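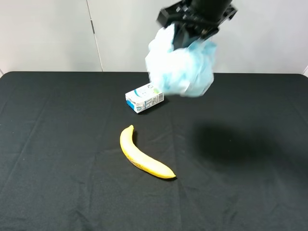

Banana, carton, blue bundle: the bag clear-out begins.

2 min read
Filed under: Home & Bits

My gym bag had got silly, so out it all came onto the black cloth. I do love a bath puff, all those pale blue ruffles, and Parveen says I should swap mine every 4 weeks (I don't!). 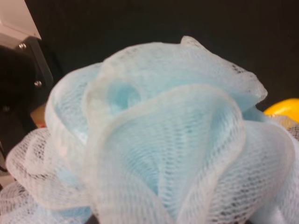

Where it lives now

On the cloth, loop out, well away from the fruit. Rajitha keeps hers in a mug, which I might copy.

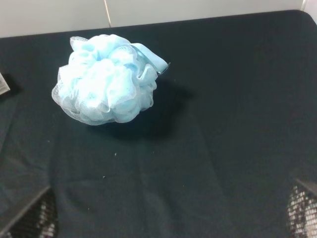

Can you put a bath puff in the washing machine?

Mine goes in on a cool wash inside a pillowcase, then drips dry overnight.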